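Los colores que vuelven a casa

Queridos vecinos y amigos de Cosden:

En abril muchas personas nos escriben con la misma pregunta: qué color poner en una habitación pequeña que recibe poca luz. Yo vine a vivir a este país hace 24 años y también hice esta pregunta en mi primer piso, donde pinté el dormitorio de un verde muy fuerte y después dormí mal todo el invierno.

Mi consejo es empezar por los tonos pastel. Sobre una pared blanca se ven tranquilos y permiten cambiar los muebles más adelante. Para una habitación normal es suficiente comprar dos botes y dar dos manos, con una noche entera de espera entre una y otra.

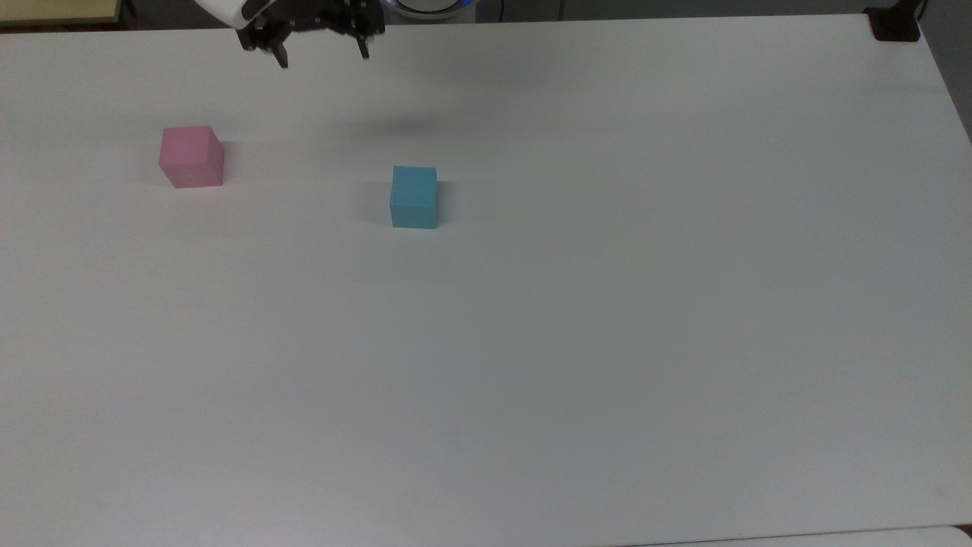
Rosa y azul pastel sobre fondo blanco.

Dorothy Entwistle, de la tienda de Stockdale, prefiere mezclar el rosa con un poco de gris. Ella dice que así el color no parece de caramelo. Yo lo probé en el pasillo y le doy la razón, aunque mi hija todavía no está convencida.

El taller de pintura para principiantes se repetirá en agosto, en el local de Ploltwood. Hay 5 plazas y conviene traer ropa vieja. Para apuntarse, pueden responder a este mismo correo.

Un saludo cordial,
Ehsan Warraich

24 comentarios
Compartido 500 veces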